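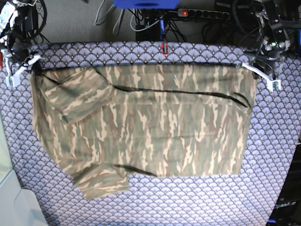
Camouflage shirt on a patterned tablecloth.

The wrong half of the cannery

When I moved to this town in 2008, the first thing I learned to say about directions was "past the cannery." The bus driver said it, the dentist said it, and the woman who rented me my first room wrote it on a piece of paper. The Devlow cannery had been closed for many years by then. It was still the largest thing on the harbour, and people used it in the way one uses a mountain.

Now the town council must decide what to do with it, and the proposal on the table is to keep the office building on the street side and take down the packing sheds behind. I have read the proposal two times, slowly, with a dictionary for the parts about zoning. I think it keeps the wrong half.

I understand why the office is loved. It is brick, it has a nice arched door and a clock, and it appears on the tea towels in the pharmacy. The heritage report gives it 22 pages. The packing sheds receive a little over one page, and the word used for them is "utilitarian." I had to ask a neighbour if this was meant as an insult. He said it depends who is speaking.

In the office worked, at the busiest time, nine persons. In the sheds worked everyone else. I know this from Monique Mallet, whose mother stood at the third line for 34 seasons and never once went through the arched door, as wages were paid through a window at the side. Monique took me there in September. The window still exists, and the sill under it is worn in the middle like a church step. It belongs to the wall that joins the sheds, so under the present plan it will go with them.

I come from a country where old buildings were kept or lost according to who was in power, and I try not to bring this too much into Canadian questions. But I recognise something. We save the place where the decisions were made and we clear away the place where the work was made. Then we put a sign in the empty area, with a photograph of the workers, and we believe the matter is balanced.
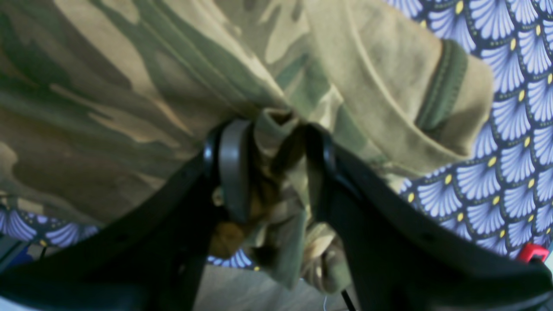
Folds in the camouflage fabric.

Gilles Chevalier, who has studied the structure for the harbour society, makes the argument against me better than the council does. He says the sheds have rot in the lower posts, that the roof on the water side will need replacing before any other work can begin, and that a building without a tenant is only a slower demolition. I respect this. He has crawled under the floor and I have not. When I asked him whether all the sheds are in this condition, he answered that the two nearest the street are sound. I would like the council to ask him the same thing in public.

There is also the matter of the tenant. The firm Heka, which would convert the site, wants the office for its own use and the cleared ground for parking and a terrace. Flavura, the bakery, told the council last winter that it was looking for a large plain space with good drains and a loading door. I don't say that a bakery can rescue a cannery. I say only that somebody asked for a shed, and the plan has no place in it where this request could even be discussed.

Some people my age answer that the sheds smell, that they are ugly, that children break the windows. All of this is true. The office was also considered ugly once. Muthu Thomas, who keeps the local history shelves at our library, showed me a letter to the newspaper asking for its removal, on the grounds that it blocked the view and attracted pigeons. The writer used almost the same words I now hear about the sheds.

What I ask for is modest. Keep the two sound sheds and the wall with the pay window. Let the water side go if it must go, after it has been measured and drawn properly, with the line numbers on the posts recorded while they can still be read. Pay for a second opinion on the roof. And delay the vote until the people who worked there have been invited to speak at an hour when they can come. The last meeting was held at two in the afternoon, and Monique was at work.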